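Garment folding bench notes: padded covers and record sheets

Stodura has revised its bench procedure for hand-folded shirts. The changes took effect in January and apply to all padded surfaces in the workroom, from the long tables to the mattress. Sumathi Gowda wrote the new text; Roy Fairclough checked it against the previous issue and removed 11 clauses that repeated each other.

The main change concerns the starting state. A shirt is no longer laid flat before folding. It is dropped from chest height and folded from wherever it lands, with the first fold made lengthwise. Smoothing by hand is allowed after the first fold only.

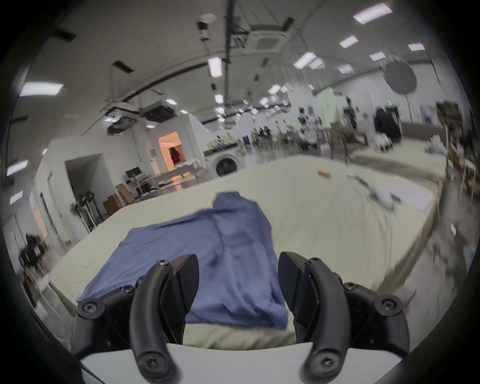

Blue shirt on the padded table, bunched along its length.

Covers remain cream. Virgil Lungu tried a tighter cover from Tănase last fall, but shirts slid on it during the second fold and it was withdrawn. The current fabric wrinkles and should be pulled straight at the start of each shift – small creases can stay, ridges that catch a hem cannot. Covers are washed after 400 folds.

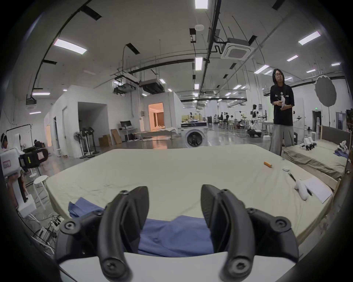

Record sheets are now filled in at the surface where the work is done. The earlier practice was to copy results at a desk afterward, and Rodica Iordache found 31 entries in one batch that had been assigned to the wrong garment. Paper and pen may be kept on the right side of the mattress, as they are with the blue cloth at the near edge, provided the folding area stays clear. Each line carries the garment code, the fold number and initials. Corrections are struck through once and left legible.

Section 2 of the procedure, on sleeves, is unchanged. Petrică Dobre is collecting comments on the wording for collars, where the term "outer edge" has been read in different ways. Marked-up copies go in the tray by the Sovum cabinet.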